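Kitchen > Care and Cleaning > Wooden Utensils

How to Oil Wooden Chopsticks and Spoons

Bare wood dries out with washing. The grain lifts, the tips get rough, and food starts to stain. A thin coat of food-grade mineral oil fixes most of this, and a set that gets daily use should have one every 4 weeks.

You need mineral oil, two lint-free cloths, and a sheet of fine sandpaper. Skip olive oil and other cooking oils - they turn sticky and go rancid in the wood. Lacquered or painted pieces don't need oil at all.
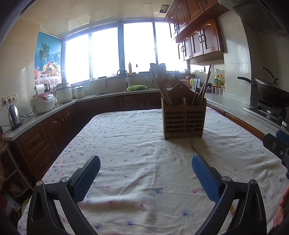
By Kobe Vanhove
Updated 16 August 2026

Wash everything by hand in warm water with a little dish soap. Dry with a towel, then leave the pieces out overnight. Oil won't soak into damp wood.

Sand any rough spots lightly, working with the grain. Wipe off the dust with a barely damp cloth and let the wood dry again.

Put a few drops of oil on a cloth and pull each chopstick through it from the thick end to the tip. For spoons, rub the bowl first and then the handle. End grain drinks up more, so go over the tips twice.

Wait 14 minutes, then wipe off what's left on the surface with the second cloth. If a piece still feels greasy, wipe it again the next morning.

Store chopsticks upright, somewhere air can get to them. A closed drawer is fine once they are fully dry. Throw out any that are split or smell musty after washing.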